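I finally did my first full month of airway clearance with the new vest, and I'm so excited to tell you how it went! For anyone who just found this blog: I have bronchiectasis, diagnosed in my thirties after years of being told it was "just a cough," and I go to the lung clinic in Drermont every few months.

The vest shakes my chest for 15 minutes, morning and evening, while I sit there with my nebulizer and a podcast. I did 31 days straight. Before this I was doing breathing exercises on my own, and I'll admit I skipped them whenever I was tired (so, a lot). With the vest I just zip up and go - it even has a pause button for when I need to cough.

I also got more serious about food this winter. My dietitian wants me to put some weight back on, so I've been baking and whisking up eggs and cream like crazy, and I love it.

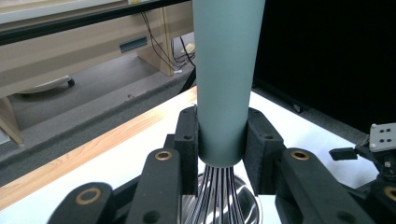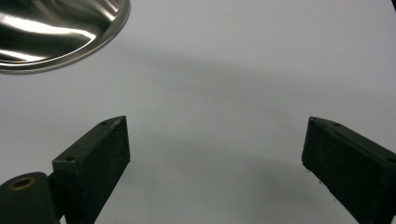

Kelly Kershaw wrote in after my last post to ask whether the vest replaces the huffing you learn from the physical therapist. She had stopped hers completely and was getting more stuff stuck by the evening. Great question, Kelly! My therapist has me do both: 2 sets of huffs halfway through and again when the vest shuts off. Yours may want something different, so please call and ask.

My next breathing test is in December and I can't wait to see the numbers. I'm also switching to the early group walk at Garside, the flat loop by the water, if my knees agree.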